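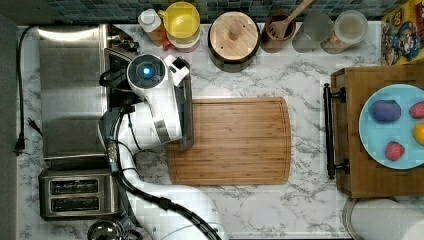 We put a two-piece run of it in and only found the join again by feeling for it, one buyer writes, though I would have liked to know beforehand that the veins differ from slab to slab. The point is a fair one and has been added to the ordering notes further down this page.

Harnine 1322 kitchen worktop
White ground, grey veining
Made by Visero

General

Harnine 1322 is a marble-pattern worktop for domestic kitchens. The ground is white and the veining is grey, in branching lines of uneven weight. Some areas are dense with veins and others nearly plain. The finish is satin, and the top reflects window light and under-cupboard lighting as soft patches. A sample viewed flat under a shop light will look brighter than the same sample held upright, so samples should be laid flat at worktop height before a decision is made.

The pattern was drawn for kitchens where the top is in constant use and carries its usual load: toaster, oven, canisters, a chopping board left out between meals. Pale timber and bamboo sit well against the white. Stainless steel appliances pick up the grey of the veins. With dark or blue mosaic tiling behind, a plain white sealant line is advised, as grey sealant tends to read as dirt next to small tiles.

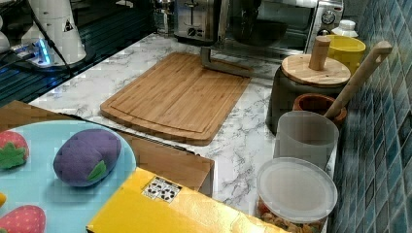 Dimensions and supply

Thickness: 19 mm
Lengths: cut to order
Front edge: square or eased
Back edge: square, unfinished
Cut-outs: hob, sink and tap holes cut before delivery
Samples: available in the standard finish only

Slabs are supplied with a protective film on the upper face. Leave the film on until all cutting and sealing is finished. Destudden brackets and Mancuso joining clips are both suitable for this thickness and are ordered separately.

Vein pattern

The layout of the veins is different on each slab. Where a run needs two slabs, state this on the order and they will be picked for a similar density at the joining ends. An exact match across the join can't be supplied. For an L-shaped run, mark on the drawing which leg is seen first from the door – the denser end will be placed there unless you ask otherwise.

Fitting beside appliances

The top should not be pushed hard against a metal trim or an appliance casing. Leave a gap of 2 mm where the cut edge runs alongside stainless steel, and 4 mm beside a freestanding cooker. The gap shows as a dark line from above and may be left open or filled with a flexible sealant.

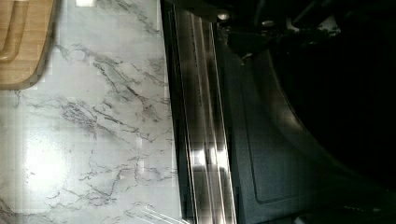

Cut edges that face a gap must be sealed before the top is set down, as they can't be reached afterwards. Apply one coat, let it dry fully, then apply a second. Check that the slab is level along its length and from front to back before the brackets are tightened.

Care

Wipe with a damp cloth and washing-up liquid. Don't use scouring powder, wire wool or bleach. Use a board for all cutting. Lift heavy appliances when moving them, and check their feet for grit. Hot pans need a trivet – marks from heat are not covered by the guarantee.

Ordering

Quote Harnine 1322 and attach a dimensioned drawing showing all cut-outs and wall faces. Orders can't be changed once cutting has started.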